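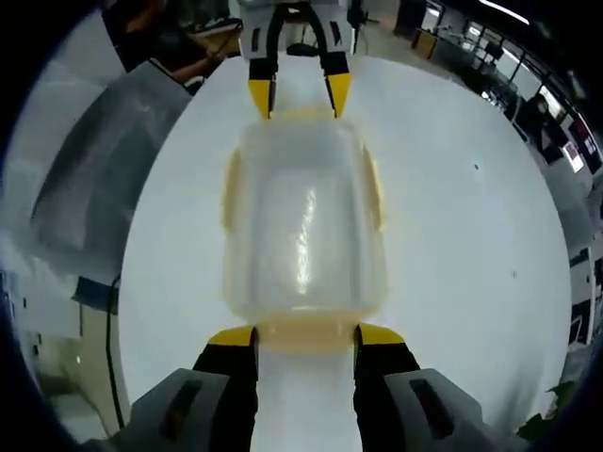
Garnet Campbell wrote the procedure for closing a household, and Henrike Hinrichs carried it out. The procedure ran to two pages. Kitchens came first. Within kitchens, food storage came first, on the grounds that lids separate from their boxes faster than any other pair of objects in a home.

The flat belonged to the estate of Ah-rin Um. It was on the third floor of a building called Trusach, above a shop that repaired zippers. Henrike let herself in at eight in the morning, opened the kitchen window, and set the inventory sheets on the counter. The water was still connected. The gas had been shut off in March.

She emptied the lower cupboard to the left of the sink. It held containers only. She sorted them by shape, then by size, then by whether the lid closed. The test for closing was given in the procedure: press each tab until it clicks, invert the box, wait ten seconds. A box that opened was scrap. A box that held was entered by number and description.

Item 634 was a rectangular container, frosted plastic, with rounded corners and yellow tabs on the long sides. She pressed the tabs. They clicked. She turned the box over and it held. Something slid inside and came to rest against the short end.

The procedure said that contents were to be removed and entered separately. Henrike opened the tabs again. Inside was a strip of paper folded in thirds. It had been written on with a ballpoint pen, in small capitals.

BROTH, it said. FREEZE FLAT. LEAVE A FINGER OF SPACE AT THE TOP. DO NOT LEND THIS ONE TO MAËLLE.

She entered it as: paper, one sheet, handwritten, domestic.

At noon she ate a sandwich standing up and telephoned the office. Jurgita Lukoševičius answered. Jurgita kept the list of claimants, which had two names on it. The first was a cousin who wanted the sewing machine and nothing else. The second was Maëlle Lavoie, of the floor below, who had submitted a claim for one food container.

"Describe the claim," Henrike said.

"Rectangular, cloudy, yellow clips. She says it's hers. She says she lent it upstairs over 90 weeks ago with soup in it."

"Is there proof of ownership?"

"She says there's a scratch on the bottom from a bread knife."

Henrike turned the box over under the window. The bottom had a great many scratches. Several of them could have come from a bread knife. She held it at different angles for a while and then put it down on the dry side of the counter.

The procedure covered disputed goods in section five. Goods under a stated value went to the claimant unless a document of the deceased said otherwise. Section five did not define a document. It had been written with wills in mind, and letters to banks.

She read the paper again. It prohibited a loan. It made no statement about a return. She considered this distinction through the whole of the upper cupboard, which contained 68 jars and took until four.

Maëlle Lavoie opened her door with a dish towel over one shoulder. Henrike handed her the box and a receipt to sign.

"Did she say anything about it?" Maëlle asked. "We didn't speak much, at the end. It was a stupid thing. I kept one of hers too long."

"Which one of hers?"

Maëlle went into her kitchen and came back with a container of the same shape. Its tabs were yellow. She held one in each hand, looked from the left to the right, and stopped.

Henrike took out a fresh inventory sheet. She asked for the second box, pressed the tabs, inverted it, and waited ten seconds. It held.

"I can enter this as returned," she said. "Or I can leave the sheet as it is."

Maëlle asked what the difference was.

"One line," Henrike said, and uncapped her pen.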